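Grilldale Support Portal
Ticket 3551
Product: Ekden Perception, release 3
Component: held-object mask and grasp-state estimator
Reporting site: Montes
Severity: Medium
Status: Pending customer confirmation

Summary

The grasp-state estimator reports "released" while a soft object is still held between the finger pads. The state changes back to "held" a short time later with no change in the commanded or measured finger opening. Downstream, the segmenter treats each change as the end of one action and the start of another, so a single transfer is stored as several short ones.

Conditions

The fault has been reproduced on fabric items only. Rigid items such as small cartons are labeled correctly. It is most frequent when the item is patterned and the surface behind it is patterned as well. Lighting was varied and had no measurable effect.

Steps to reproduce

Load the attached configuration with the default mask threshold. Replay the recorded sequence at normal speed. Open the state log and compare the "grasp_state" column with the "finger_opening" column. The first column alternates while the second remains constant.

Update 1 - Support

The log has been received and the behavior confirmed on our own workstation. The customer was asked to provide the output of the mask export tool for the affected sequence, together with the calibration file for the finger pads. The calibration file was requested because an incorrect pad color range produces similar symptoms.

Update 2 - Reporting site

Both files were uploaded at 10:40. The pad color range was checked against the installed blue pads and is correct. Restarting the service and clearing the model cache made no difference.

Update 3 - Support

The calibration is ruled out. The exported masks show that the held-object region is divided at strong color boundaries within the fabric. When the largest remaining piece does not touch both pads, the estimator concludes that nothing is being held. The smoothing window, set to 64 ms by default, is too short to cover the gap.

As a temporary measure, please make the following changes in the Welotden profile:

state_smoothing_ms: 200
merge_adjacent_regions: true
require_dual_pad_contact: false

The third setting should be returned to its default once a patch is installed. With it disabled, an object resting against one pad may be reported as held - this is a known limitation and is described in the release notes.

Update 4 - Reporting site

The profile was applied and the sequence was replayed. The false releases no longer appear in the state log. One true release is now reported late, which is acceptable for the present work. The site requests that the ticket remain open until a patch is available.

Attachment to Update 4

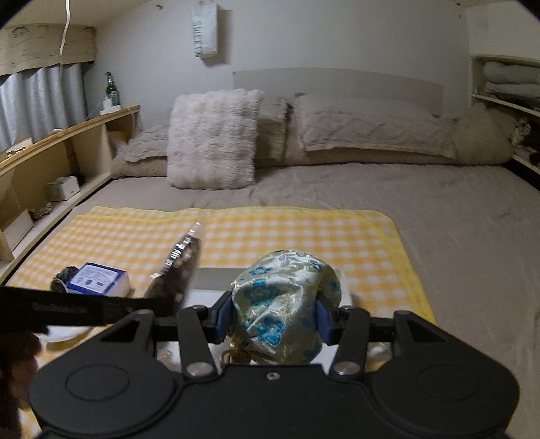 Welotden Perception Support

Reference view for the regression set. Expected state: held. The flowered drawstring pouch between the blue pads is to be returned as one region, separate from the white tray and the gingham mat behind it. Please confirm this label before the patch is issued.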